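Mindside Community > Automation and Robotics > Grippers and End Effectors

Two-finger gripper vs. soft gripper for round parts – how do I compare them fairly in simulation?

Asked June 5, 2023
Tags: grippers, simulation, parallel-jaw, contact, friction
3 answers

I have to recommend one gripper for a bench cell that will handle small assemblies with a lot of round surfaces. The candidates are the Grorno two-finger parallel gripper and the Prenon soft gripper with silicone fingers. We can't get both on loan at the same time, so the first pass is all in simulation. The arm model stays the same for both.

What I did so far:

I set up a table, put a ball-and-rod model on it as the test object, and wrote a script that moves above a ball, comes down, closes, lifts and holds for 2 seconds. If the object is still between the fingers at the end it counts as a success. Each gripper gets the same list of start positions with a small random offset.

The Grorno got 65 percent. The Prenon got 18 percent. I did not expect a gap like that. Everything I have read says soft fingers should do better on round things, or at least not worse.

Friction is set to the same value for both. Closing force is whatever the vendor model came with. The Prenon model is made of rigid segments with springs between them because my simulator is slow with real soft bodies. I am using the Tsao controller plugin for both, default gains.

Is the result believable, or is there something wrong with the way I am testing? I don't want to write a report that rules out a gripper because of a bad model.

Comments on the question

What is your time step? With sprung segments this matters a lot.

Asker: Default. I have not touched it.

Do the failures happen on closing or on lifting? Those are different problems.

Asker: For the Prenon mostly on closing. The object gets pushed over. For the Grorno mostly on lifting, it rotates out.

Answer 1 (accepted)

I would not report those numbers yet. I did a similar comparison last December with a different pair of grippers and made most of the same choices you did, and had to throw the first batch out.

Start with the friction. Using the same value for both sounds fair but it isn't, because the fingertips are made of different stuff. Silicone on smooth plastic grips a lot harder than a hard pad does. If you give both the same coefficient you have taken away the main thing the soft gripper has going for it. Get the pad material from each vendor, or measure it. A tilted plate and a piece of the pad is enough: put the pad on the plate, raise one end until it slides, and the tangent of that angle is your static coefficient. Do it several times and use the lower end of what you get.

Next, the closing force. Vendor models are often set to whatever looked good in a demo. Look up the rated force on both data sheets and decide on a rule. Either run each one at the force you would really use on the part, or run both at the same force. Write down which rule you picked, because the ranking can change with it.

The sprung segments are the part I trust least. With a default time step and stiff springs, the fingers can jitter when they touch something, and a light object will get knocked away. That matches what you say about the Prenon failing on closing. Try cutting the time step in half and running the same list again. If the score moves much, you are measuring the solver. Keep cutting until it settles. It will be slow. Run it overnight.

Also check the damping on the finger joints. If it is zero, put some in.

About the Tsao plugin: the default gains are meant for a position-controlled gripper. That is fine for the Grorno. For a compliant finger the plugin keeps pushing toward the target position even after contact, so the fingers shove the object. There is a force limit option in the gripper section of the config. Turn it on and set it to the force you picked.

Then there is the approach. Your script aims at the center of a ball and comes straight down, as far as I can tell. A parallel gripper wants the ball centered between the pads. Curved soft fingers usually want to be lower, with the tips past the widest point. If you use the same approach height for both, one of them is going to be in the wrong place. I would tune the height for each gripper by hand on a few positions that you leave out of the scored list, then freeze it.

I went back to my own setup to check the height advice. 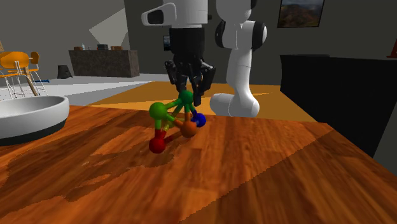
Answer length: 2 min read

With the fingers at the top green ball like that, the tips are not level. The right one reaches a little farther down than the left and its tip is just touching the ball, while the left one hangs slightly behind it. If you start closing from a pose like this, I would expect one finger to make contact first and push. For a ball-and-rod object that stands on its lowest ball, a push that high up turns it. So before you blame the gripper, pause the script right before the close command and look at where both tips are, from the side as well as the front.

I added two checks to my script after finding this. One compares the height of the two tips in the object's frame and stops the trial if the difference is more than I allow. The other logs which finger touches first. Trials stopped by the first check are not counted as gripper failures. They go in a separate column as pose errors – otherwise you mix up the arm's mistakes with the gripper's.

Two more small things. Weigh the real part and use that mass, because toy models often come in with a default mass that is far off. And check the collision shape on the rods. If the mesh was wrapped in one convex hull, the gaps between the rods are filled in and the fingers can't go where you think they can.

Comments on Answer 1

Asker: It was the convex hull for at least part of it. I had one hull around the whole object. Splitting it into balls and rods now. Will redo the friction after that.

Second the overnight run. Save the random seed too or you can't replay the odd ones.

Answer 2

We have the Prenon on a real cell and it works well on round parts. I would believe the hardware over the sim. Ask the vendor for a loan unit even if it's only for a short time. You don't need both on the bench at once, just keep the same arm, the same parts and the same list of positions and do one after the other.

One warning, the silicone picks up dust and the grip gets worse through the shift. We wipe the fingers down at every changeover. No sim is going to tell you that.

Comments on Answer 2

Asker: Good to know about the dust. Our parts come with a bit of powder on them.

Then test it with the powder on.

Answer 3

just use suction

Comments on Answer 3

Suction on a small ball with rods coming out of it needs a very small cup and a good aim. Might work, might not. It also isn't one of the options the asker listed.

Related questions

Grorno gripper drops part when the arm stops fast
How to set a force limit in the Tsao plugin
Convex hull or decomposed mesh for grasp tests?
Measuring pad friction without a force gauge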